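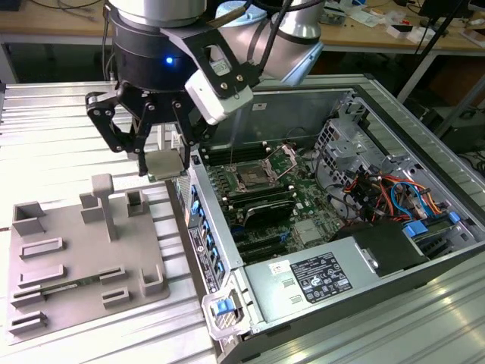
Cupping therapy is a practice in which cups are placed on the skin and the air inside them is reduced, so that the skin and the tissue beneath are drawn upwards. Those who offer it say that it eases pain, improves blood flow and removes unnamed toxins. Evidence for the first claim is weak, and for the last there is none worth the name.

Methods

In dry cupping the air in the cup is heated with a flame or drawn out with a hand pump, and the cup is left in place for several minutes. In wet cupping the skin is first pricked or cut, so that a little blood is drawn into the cup. Moving cupping, sold in some spas as Kekanora massage, uses oil so that the cups can be slid along the back.

The round marks left behind are bruises, caused by small blood vessels breaking under suction. Practitioners often read meaning into their colour - a dark mark is said to show "stagnation" - but a stronger pull or a longer sitting will also darken them.
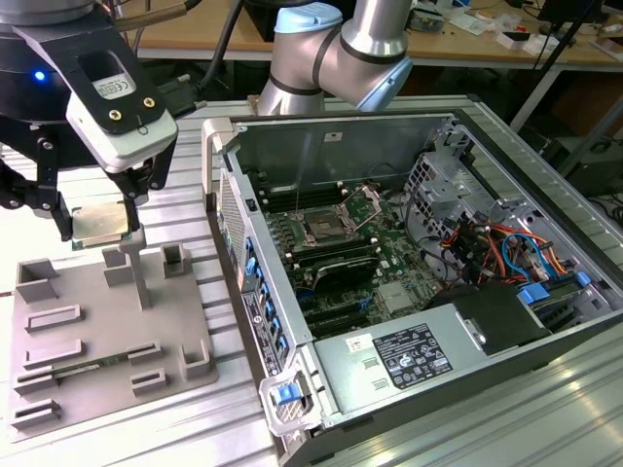 A processor held by a gripper above a fixture tray.

Evidence

Trials of cupping tend to be small and short. A further problem is that patients can plainly feel whether a cup is pulling at them, which makes a convincing sham treatment hard to design. The Dorkby trial, often quoted by supporters, enrolled 100 people with neck pain and found a modest benefit after two weeks, but the comparison group was simply put on a waiting list. The later Sirkik survey gathered 1107 replies, of which 674 reported feeling better. It had no comparison group at all, and neck and back pain often improve without treatment.

Safety

Dry cupping is fairly low in risk for healthy adults, although burns from heated cups do occur. Wet cupping carries a risk of infection and scarring. People who bruise easily or take blood-thinning medicines are usually told to avoid both.

See also: Acupressure; Bloodletting; Quintero method

Page last edited January 30, 2026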